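Home | Features | Culture | Subscribe

214 shares | 9 comments

A Morning at Borkelero's Open Day

By the time I found parking, the open day was well under way, and Rokeya Dewan was already pouring coffee for strangers (very good coffee, too!) and telling them which room to see first. She sent me to the bedroom, where a robot was learning its way around the furniture. Some 80 visitors had signed up, and I think most of them had a question about laundry.

Bijan Karimi, who has been on the project since August, talked us through the nightstand, which is harder than it sounds, what with a drawer on slides and a bed so close by.

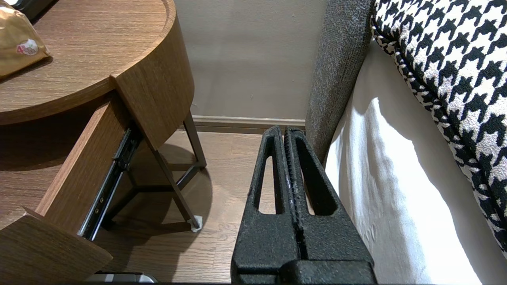

I asked him whether he'd want one at home, and he laughed and said his mother had asked first. I stayed for a second cup and missed the kitchen tour entirely.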